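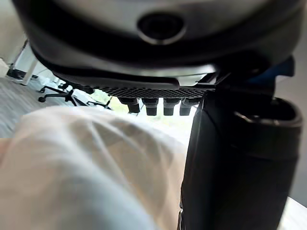
Piltitz, January

Every parish newsletter has a cure for candle wax on altar linen, and I trust very few of them. Brown paper and a hot iron? I tried it on three old cloths at Eglītis chapel and it drove the colour from a red candle straight into the weave. Let the wax go hard, lift it with a blunt knife, then soak the cloth in cool water for up to 25 minutes.

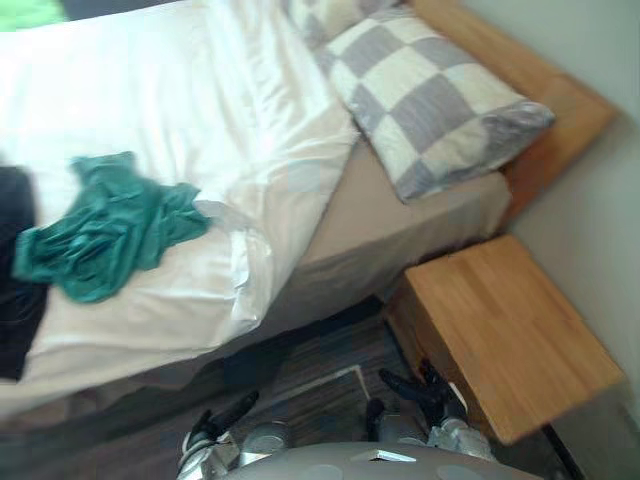 Green top and dark clothing on a white duvet

Communion wine is another matter. Wenche Holmgren swears by salt. I have never seen it do much – plain cold water, five changes of it, did better on her own purificator.

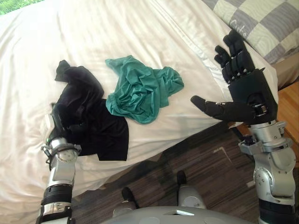
Starch I would skip altogether. It looks smart on Easter morning and cracks along the folds by Pentecost. Roll the long cloths round a cardboard tube with the embroidery facing out.
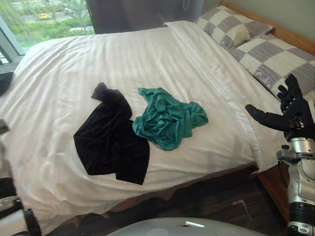
As for lavender bags against moth, moths don't eat linen. Save them for the wool cassocks, if you must.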